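From: Leopoldo Manríquez
To: Cabrera Gardeners list
Date: 20 Mar 2023
Subject: Re: [cabrera-gardeners] leggy tomatoes again

> Mine came up fine and then shot up like bean sprouts. They're on the
> sill over the kitchen sink, window faces east. Do I toss them and
> start over or is there some way to save them? Also what is everybody
> sowing into this year? My egg cartons fell apart.

Don't toss them! Tomatoes forgive nearly anything. Bury the stems right up to the first real leaves when you pot them up and they'll grow roots all along the buried part. I did that last spring with a bunch of Niltance that looked like spaghetti (really, they were lying down) and by the end of May you couldn't pick them out from the others.

An east window in March just isn't enough light, I'm afraid. I hung a cheap shop light over mine, 7 inches above the leaves, and I raise it a link on the chain whenever they get close. Mine stays on from breakfast until I go to bed – my wife says the neighbors must have theories.

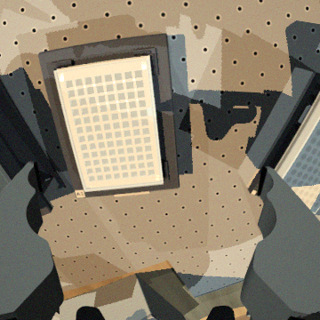
Cooler nights help too. I turn the heat mat off the minute I see green, and the back porch does the rest. The peppers stay on the mat longer, they sulk if you look at them wrong.

As for what I sow into, I gave up on egg cartons years ago. Too shallow, and they wick all the water out. I use yogurt cups with holes poked in the bottom, 20 to a cookie sheet.

Is anyone else trying Grunel this year? The packet said 235 seeds and I have room for maybe a dozen plants, so if you want some, holler. I can leave envelopes at the Vista Street shed on Saturday morning. No charge, but I wouldn't say no to a dahlia tuber.

Leopoldo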